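Kaltden baby food steamer and blender: review after two months

We bought the Kaltden when our younger daughter started on solids in July. With her older brother I used a saucepan, a metal steaming basket and a stick blender, and it worked well enough, but there was always a lot of washing up and I let the pan boil dry more than once. This time I wanted something I could load, switch on and leave.

The Kaltden steams and blends in the same jug. You fill the tank at the back to the line, put the chopped veg in the basket and turn the dial. When the steaming finishes it beeps, and you tip the basket into the jug and press the blend button. The jug holds 332 ml up to the top mark, and filled to there with carrot it gives us four or five small portions.

Steaming

Carrot and sweet potato in small cubes take 15 minutes. Pear takes less, and very ripe pear hardly needs doing at all. Parsnip was the only thing that came out hard in the middle, and I had cut it too big. The booklet gives times for most common fruit and veg but nothing for lentils or meat. I cook chicken separately and add it at the blending stage.

The water that collects under the basket can go back in to thin the puree. Use a spoonful at a time. I poured all of it into a batch of courgette and ended up with soup.

Blending

Good on soft veg, less good on anything with skin. Peas needed three goes with a scrape down in between, and there were still bits of skin in it. For a baby of seven or eight months that doesn't matter, but for first tastes I pushed it through a sieve. Small amounts are a problem too. One small apple just gets thrown up the sides and stays there.

It is loud. My friend Anca Ciobanu has the Melwood, which is bigger and dearer, and hers is quieter and does peas in one go. It also takes up twice the worktop, and she says the lid is stiff.

Cleaning

The jug, basket and lid go in the dishwasher. The blade has to be done by hand and there is a rubber seal under it that traps food. Take it out every time. I missed it for a few days and the smell of old broccoli was not nice. The tank needs descaling every few weeks if your water is hard, and ours in Tidton is very hard. White vinegar does the job.

Faults

The dial started sticking in the second week. I rang the shop, Villanueva, and spoke to Dindo Marquez, who sent a new base without asking for the old one to come back first. It arrived on the Saturday and has been fine. The cord is short, so check where your socket is before you buy.

Would I buy it again?

Yes, if you plan to make purees in small batches a few times a week. If you want to fill the freezer in one afternoon, get the Melwood or stick with a big pan. Our daughter is already moving on to finger food, so the blender gets less use now, but I still steam her broccoli and carrot sticks in it most days.

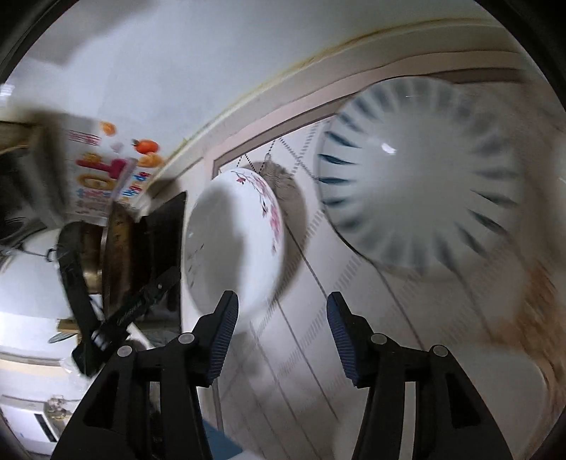

White bowl with a pink blossom pattern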